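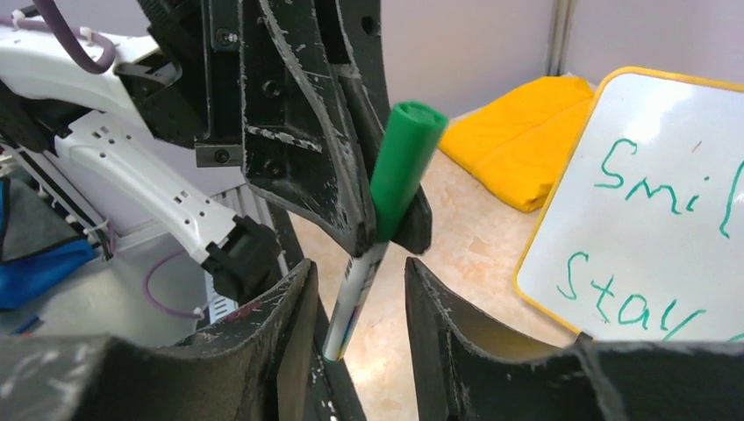 My rules for having an arm in the workroom began as a scrap of paper by the light switch, and they've grown a fair bit since. Most are plain housekeeping, the sort you'd have for a bandsaw or a bread oven. A few are about pens! If you're going to let a gripper hold a marker, start with a capped one, not like the green one there, pinched against the black finger with its white tip sticking out below. You can get the grip and the angle sorted while the ink is shut away, and if the thing swings somewhere silly you've lost nothing. Look at the edges of the fingers too, all chipped and scratched. Scuffs like those are fine for holding a pen barrel, but run a thumb along them (power off, please) and if you feel a burr that would snag a cloth, take it down with fine paper before the next job.

## Before you switch on

Sleeves up, lanyards off, hair tied back. I keep a 5 minute rule for the walk round, which sounds like ages until you've found a mug inside the reach of the arm for the third time in a week.

- Follow every cable with your eyes from one end to the other. Loops are fine as long as they have room to move and can't catch on a joint.
- Put fresh ties on anything that has started to droop, and snip the tails flush. Cut tie ends are vicious on the forearms.
- Pick cloths up off the floor. I'm terrible for this one, I drop them and carry on.
- Press the stop button and make sure it does stop. Every time, even if you pressed it yesterday.

My friend Oda Blomqvist sticks coloured tape on her floor at the full stretch of the arm plus two hand widths, and I've copied her. Visitors understand tape. They do not understand "mind out, it goes further than you'd think", however loudly I say it.

## Speed, and who's holding the button

Slow for anything new. I mean properly slow, so slow you get bored and want to wander off for a biscuit (don't). I run a new routine 4 times at crawling pace before I touch the speed, and if I change the tool or move the table, the count goes back to nought.

One person has the stop button and that person does nothing else. No phone, no tidying, no helpful reaching in to straighten something. If you're on your own, then you're the button person, and the straightening waits until the arm is parked. Read the maker's manual for the proper limits on your own machine as well, my page is only the habits that go on top!

## Writing on a board
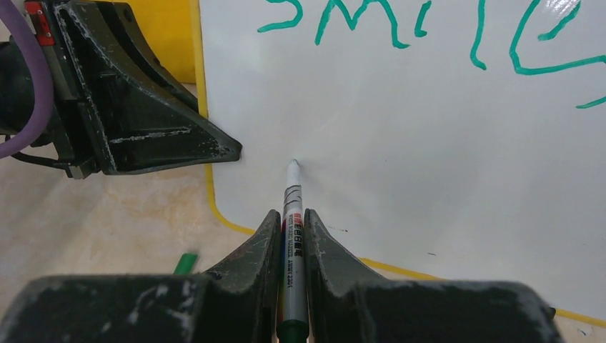 *Reading time: 4 minutes (less if you skip my moaning about cables)*

Whiteboard writing is a lovely test piece, cheap and wipeable, and you can see the faults straight away. The "smile" on this board is a good one to learn from. The letters come out in different sizes and the line has a wobble to it, and I'd far rather have a wobbly word from a light touch than a crisp one from a tip jammed hard against the surface. Pressing harder ruins the nib and shoves the board along the table.

A few things I'd tell anyone trying it:

1. Grip the barrel low enough to leave a decent length of pen sticking out, so the fingers stay well clear of the board.
2. Decide where the cap lives. On the tabletop is all right if it's out of the way, but I like a little dish, as caps roll and they do love the underside of a fridge.
3. Keep the second arm parked and still if it has no job to do. Two arms moving in one small space is a separate lesson.
4. Leave some blank board for trial strokes before you go for a whole word.
5. Tilt the board or move your lamp if you get glare, especially if you're relying on a camera to find the tip.

Water-based dry-wipe pens only in my house. Monique Coste once lent me a permanent one by mistake, and it took most of a Tuesday with surgical spirit and old vests to get the board back.

## Putting it all to bed

Park the arm, power off at the wall, pen out of the gripper and capped until it clicks. Store markers lying flat. Wipe the fingers with a barely damp cloth, dry them, and check that the screws on the housing haven't worked loose. I do mine with a hand driver, never the drill.

Then write it up. I use a cheap Garnden notebook and put down what ran, what I changed and anything that sounded odd. Around 300 lines in now, and "slight click, left side" turns up often enough that I've ordered a new bearing. It's due in June.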